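Usolitz Handheld Gripper Recordings — collection rules and data card

README, collection rules

This folder holds the rules we follow when recording with the handheld grippers, plus a short card for the data itself. If you are only here to load episodes, skip to "What is in an episode." If you are going to record, read all of it. The rules replace the older Manska checklist, which is still in the archive but should not be used.

Before recording

Check that the marker cubes are clean and that every printed face is flat. A lifted corner is enough to spoil the pose track. Replace the whole face and don't tape over it.
Start the head camera first, then the grippers. Stop in the reverse order.
Stand still for 2 seconds with both hands in view of the head camera. The sync script looks for this pause.
Keep fingers and sleeves off the marker faces. Hold the handle below the cube. 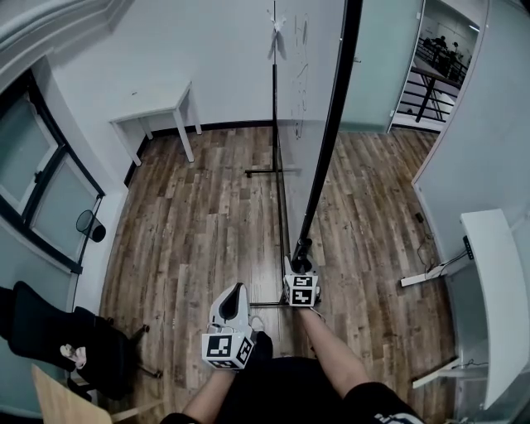
Walking paths need to be clear for the length of a session. Cables on the floor count as part of the path, so either route them along a wall or agree on a side of the room to stay out of. Recording stops if anyone steps into the working area who hasn't signed the consent form. People beyond a glass wall are treated the same way as people in the room: faces are blurred before export, including the operator's.

Handling objects

Close the fingers slowly and don't squeeze past the point where the object is held.
Long items such as rods and poles should be moved with the free end pointing away from other people — this has been a rule since Helness and it still gets forgotten.
If you drop something, leave it, finish the pause, and mark the episode as "drop." Dropped episodes are kept.
No session runs longer than 20 minutes without a break.

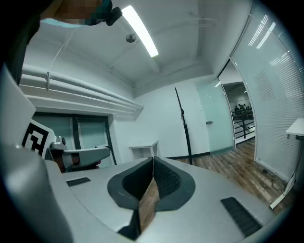 Page last changed: October, by Precious Marquez

What is in an episode

Each episode has one head video, one video per gripper, a pose file and a notes file. Left and right always mean the operator's left and right. The release has 1718 episodes. Episodes are grouped in folders of up to 200, numbered in recording order, and gaps in the numbering are withdrawn episodes.

Known problems

Bright ceiling lights can wash out part of the gripper video when the tool is tilted up. We don't filter these out.
Pose is unreliable when one marker cube hides the other. Check the "valid" column before using it.
Some early notes files use the Geraghty task names. A lookup table is in the docs folder.

Withdrawals and changes

Anyone recorded can ask to have their episodes removed. Send the episode numbers if you have them, or the room and time of day if you don't. Changes to the rules go to Virgilio Dagdag as a pull request — one rule per request, please. Typo fixes can be merged without review.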